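6 Feb 2022

Tall cupboard by the gray wall, continued. Filled the screw holes in the shelves and sorted the leftover Flotley brackets into one tin. Shelf spacing is now 323 mm except the bottom bay, which stays as it was in October.

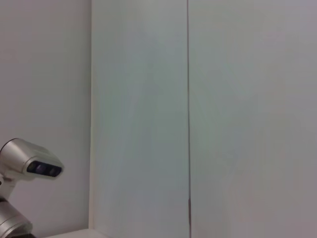 Medero Workshop - Fitting and Joinery

No handles on the white fronts yet. The seam between the two panels runs close to straight, but it opens up and goes darker for a short stretch near the lower end. Want to check the bottom hinge before touching the panel edge. If that is out, back it off 2 turns and measure again.

Handles from Coststead are 117 mm between centers. Plan is to set them 55 mm in from the seam - mark on tape first, drill after the gap is sorted. Jig is in the second drawer, please put it back there.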